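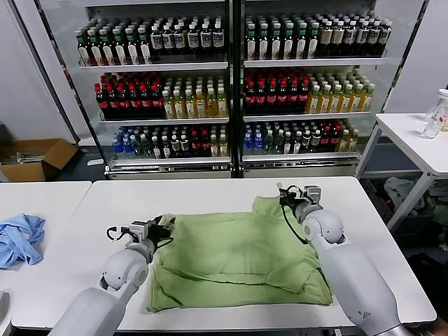
연두색은 접을 때마다 이긴다

잉에게르드 엥에브레트센은 옷 개는 일에 관해서라면 세상에서 제일 신나게 떠드는 사람이었다. 뉘고르 세탁소에 처음 출근한 날, 나는 인사도 제대로 못 하고 티셔츠부터 한 장 받았다.

"자, 어깨부터! 어깨를 잡으면 옷이 말을 듣기 시작해."

나는 어깨를 잡았다. 옷은 말을 듣지 않았다. 밑단이 탁자 앞쪽으로 흘러내렸고, 반으로 접으니 한쪽이 손가락 두 마디쯤 길었다. 잉에게르드는 그걸 보더니 손뼉을 쳤다. 정말로 손뼉을 쳤다.

"좋아, 아주 좋아! 첫 장이 이 정도면 저녁엔 날아다니겠네."

삼월이었고, 문을 열 때마다 바닷바람이 들어왔다. 세탁소는 항구로 내려가는 비탈 중간에 있었다. 벽 쪽 냉장고에는 콜라와 차가 층층이 서 있었는데, 기다리는 손님들이 하나씩 꺼내 마시고 계산대 접시에 동전을 놓고 갔다. 나는 그 냉장고 소리가 좋았다. 웅 하고 돌다가 한 번씩 툭 멈추면 가게 전체가 숨을 고르는 것 같았다.

오후에 2435번 꾸러미가 들어왔다. 쪽지에는 이름 대신 '머스터드'라고만 적혀 있었다.

"머스터드가 누구예요?"

"사람이 아니라 배야. 노란 배! 선원들 옷을 한꺼번에 맡기는데, 색이 얼마나 예쁜지 몰라. 풀어 봐, 얼른."

풀어 보니 과연 그랬다. 하늘색, 벽돌색, 연두색, 그리고 소매가 다 해진 보라색까지. 바다 위에서 이런 색을 입고 밧줄을 당기는 사람들을 생각하니 괜히 나까지 들떴다. 우리는 하얀 탁자 앞에 나란히 섰다. 잉에게르드는 하늘색을, 나는 연두색을 맡았다.

연두색은 만만치 않았다. 천이 얇아서 손을 떼면 주름이 도로 살아났고, 소매는 안으로 넣으면 슬그머니 밖으로 나왔다. 나는 다섯 번을 다시 접었다. 잉에게르드는 자기 몫을 옆에 뭉쳐 둔 채 턱을 괴고 구경했다. 무슨 결승전이라도 보는 얼굴이었다.

"어깨를 좀 더 바깥으로. 그렇지! 이제 살짝 들어서 공기를 빼. 누르지 말고 쓸어, 고양이 등 쓸듯이."

위쪽 두 모서리를 잡고 살짝 들었다가 내려놓았다. 천이 가라앉으면서 네모가 생겼다. 완벽한 네모는 아니었다. 밑단은 여전히 삐뚤었고 여기저기 주름이 남아 있었다. 그래도 네모였다! 나는 그게 너무 좋아서 잠시 손을 못 뗐다.

"이거 다시 펴야 하나요?"

"펴긴 왜 펴. 그건 오늘 네가 접은 첫 번째 진짜야."

그러고는 하늘색을 집어 들었는데, 어찌나 빠른지 손이 보이지 않았다. 탁, 탁, 쓱. 내가 한 번만 더 보여 달라고 하자 그는 기다렸다는 듯이 다 갠 옷을 확 털어 버렸다. 우리는 둘 다 웃었고, 냉장고가 툭 멈췄다가 다시 돌기 시작했다.

다섯 시가 되자 보카르드 빵집 아이가 남은 빵을 들고 올라왔다. 빵을 입에 문 채로도 잉에게르드는 소매 이야기를 했다. 긴소매는 두 번 꺾어야 한다, 아니다, 두꺼운 건 한 번이 낫다, 포코돈 섬에서는 아예 돌돌 만다더라. 나는 그 섬이 어디 있는지도 몰랐지만 꼭 가 보고 싶어졌다.

해가 질 무렵 비탈 아래에서 뱃고동이 울렸다.

"머스터드다!" 잉에게르드가 꾸러미를 묶다 말고 창가로 달려갔다.

나는 내 연두색을 맨 위에 올리고 끈을 한 번 더 둘렀다. 그리고 꾸러미를 안고 문을 나섰다. 비탈이 꽤 가팔라서, 뛰지 않으려고 해도 자꾸 발이 빨라졌다.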